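The Summer I Let a Map Talk Me Through Henao

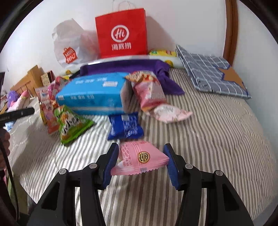
Maps & Places

I have a shelf of paper atlases I can't give up, so I was a hard sell on the idea of a walking tour that lives in a browser tab. Then my neighbor's kid showed me the one her class had built for the Henao river district — 11 stops, each with a short recording and a scrap of old survey map you can slide over the new one — and I was up until two in the morning clicking on culverts.

The tour was put together by Milagros Ñahui, a geography teacher who got tired of worksheets. She had her students walk the Mimura canal with clipboards in August, then argue over which places deserved a pin. The old ice house made it. The Goreck lumber yard didn't, and I gather there are still hard feelings!

My favorite is stop 2, a footbridge that shows up on the old survey 270 feet downstream from where it stands now. Did somebody move it? Did the surveyor have a bad day? The kids wrote up both theories and left it there, which I love.

Troels Arnardóttir, who draws base maps over in Surnness, told me the hard part is knowing when to quit. His first try at a story map had 149 points on it (he counted them for me, wincing a little) and his own mother gave up at the post office.

I walked the Henao route last month with my phone in one hand and a folded paper map in my back pocket. I only took the paper one out twice, both times under the railroad bridge, where the signal drops.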